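Grounded at Standbridge: the airport that has learned to wait

April 8, 2023

Half past five in the morning and the cafe shutter is still down. Three people on the metal seats, one asleep across two of them. The departures board has four lines on it and two say the same thing: see airline. That is Standbridge on a normal day now. It used to be busier than this at midnight.

The runway is fine. Everyone who works here will tell you that, usually before you ask. Resurfaced, relit, long enough for anything short of the big widebodies. What the airport hasn't got is aircraft that want to land on it. In January the last daily link to the capital was cut to four a week, then three, and the airline that flew it, Stutier, put out two lines on its website and has said very little since.

So this is a piece about what happens to a small airport when the timetable goes thin. Not a sad one, or not only. There are people here with plans, some of them quite good.

Start with the numbers. The terminal was built to handle 3,000 passengers a day. On the day I flew in, it handled 328, and the woman at the bag drop thought that was pretty decent for the time of year. My own flight had 40 on it. Seats for 77. The crew let us spread out after take-off, one each to a row at the back, and a man in front of me had his shoes off before the seatbelt sign did.
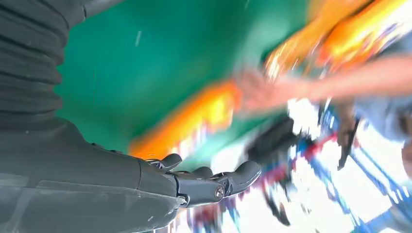 Dark grey casing, with a ribbed bellows cover at the wrist.

The trouble with regional flying is the sums, and the sums have been bad for years. A short hop costs nearly as much to run as a longer one. Same crew, same landing fee or close to it, same turnaround, same de-icing in winter. Fewer people to spread it over. Put the fare up and they drive. Leave the fare where it is and you lose money every time the doors close. Stutier did both, one after the other, then started pulling flights.

And once flights go, the rest follows. The 6.50 was the one people needed. You could be in a meeting by nine and home for tea. Take that away and the midday flight is no use to the business lot, who stop booking the evening return as well, so that empties, so that goes. A baggage handler explained this to me with sugar sachets on a table, flicking them off one at a time. Took him under a minute. He said he'd explained it to the airline too.

What's left is a mix. Holiday charters in summer. A mail plane. Air ambulance, which everybody is protective of and rightly so. The flying club on the far side, with its own gate and its own kettle. And on weekday afternoons a training outfit going round and round the circuit, touch and go, touch and go, until the people in the new houses ring up to complain. The airport charges for every one of those touches. It adds up to more than I would of guessed.

Then there's Honkanen. This is the name you hear most if you sit in the cafe long enough (it opened at six, the rolls are good). Honkanen is a maintenance firm that took on the old cargo hangar when the freight went elsewhere, and it is the nearest thing the place has to a success. Turboprops mostly. They come in for heavy checks, sit for weeks with their panels off, and go out again to airlines that have never sold a ticket to Standbridge and never will. No passengers, no car parking, no duty free. But rent, and apprentices, and a reason to keep the fire cover going at night.

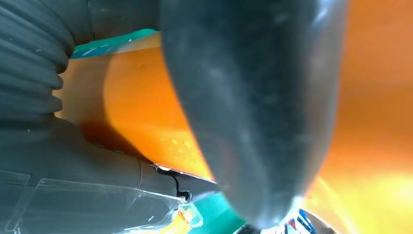
One rounded finger, its matt surface lightly scuffed.

Fire cover matters. Airports are graded on it, and the grade decides what size of aircraft you're allowed to take. Drop a grade and you save money on crew and trucks. You also shut the door on the next airline that might want to come. Standbridge has had that arguement three times in two years and has kept its grade each time, just. I was told the vote, if it was a vote, was not a happy one.

Who might come, then? The name being passed about is Nakita. Small carrier, new-ish, likes thin routes and second-hand aircraft and airports that will do it a deal on fees. It has looked at Standbridge. It has looked at a lot of places. The airport won't comment and the airline didn't reply before we went to press, but the check-in staff have been asked about early shifts, and nobody gets asked about early shifts for fun.

There's a catch with that sort of airline. They come quick and they go quick. A discount for the first year, a smaller one for the second, and somewhere in the third the aircraft is more useful to them on a beach route. Towns like this have been through it before. You get the ribbon and the water cannons over the first flight, then a paragraph on page nine when it ends. Still. A year of flights is a year of flights, as the taxi driver put it, and his rank had two cars on it where there used to be a queue.

The other idea is duller and I think better. Pay for the early flight out of public money, properly, on a contract, the way it's done for islands. Standbridge isn't an island. But the train takes most of a morning and the road shuts in bad weather, and if you need a hospital appointment in the capital you can't get there and back in a day. That's the case. It's with the transport people now and has been a while.

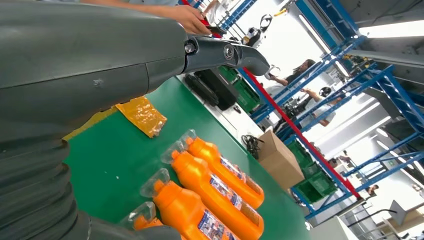
A forearm and hand reach in beyond the grey arm.

I flew home on the afternoon service. Security took four minutes, and that included going back for my belt. They hold your coffee for you. On the apron a turboprop with one engine out was being towed over to Honkanen's, very slowly, a man walking beside each wingtip.

We left on time. Eleven minutes early, in fact - everyone who was coming had already turned up.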